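Canvas drop cloth panels shrank unevenly after hemming

Posted 12/02/2026 by Grunda

I sewed two door curtains from unbleached cotton canvas and washed them once, warm, then tumble dried. One lost more length than the other, and the side hems now pucker. Both came from the same roll. Can the hems be saved, or do I need to unpick everything? 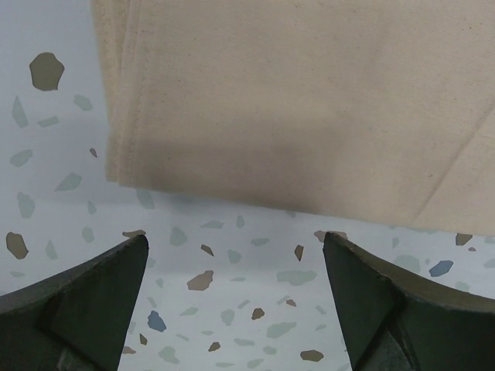 Tunavwood Sewing & Repair Club: Home Textiles board

The thread is all-purpose polyester. I did not prewash.

Mina
Unpick the side hems. Unwashed cotton canvas shrinks mostly along the warp, and polyester thread does not shrink with it, so the stitch line ends up longer than the cloth and the slack shows as puckers. Steam will flatten it for a week at most.

Order of work:
Remove the stitching.
Wash both panels again at the same temperature, in the same load.
Dry fully and press from the back.
Square the bottom edge against the selvage, then cut both to the shorter panel.
Fold, press, and stitch with a longer stitch and lower top tension.

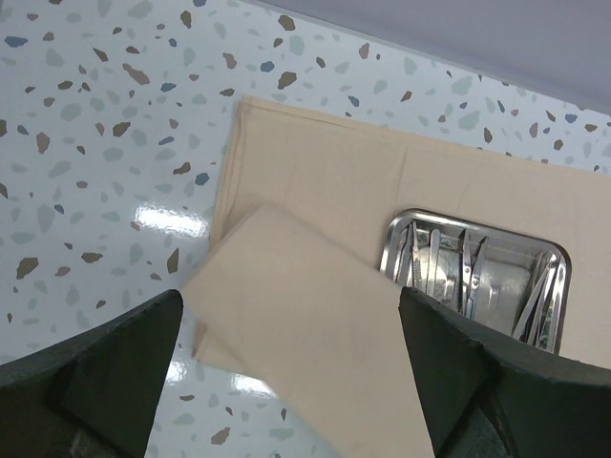
Plain cloth, sand color, one flap lifted.

Check grain before cutting. If one panel was cut across the roll and the other along it, they will never match, and that would explain the difference in length.

Yurt
I just washed mine cold and hung them up. Lost up to 5 percent, no puckers. Might be a different weight of canvas though.

Grunda
One was cut across the roll. Recutting it from the 7 yards I have left.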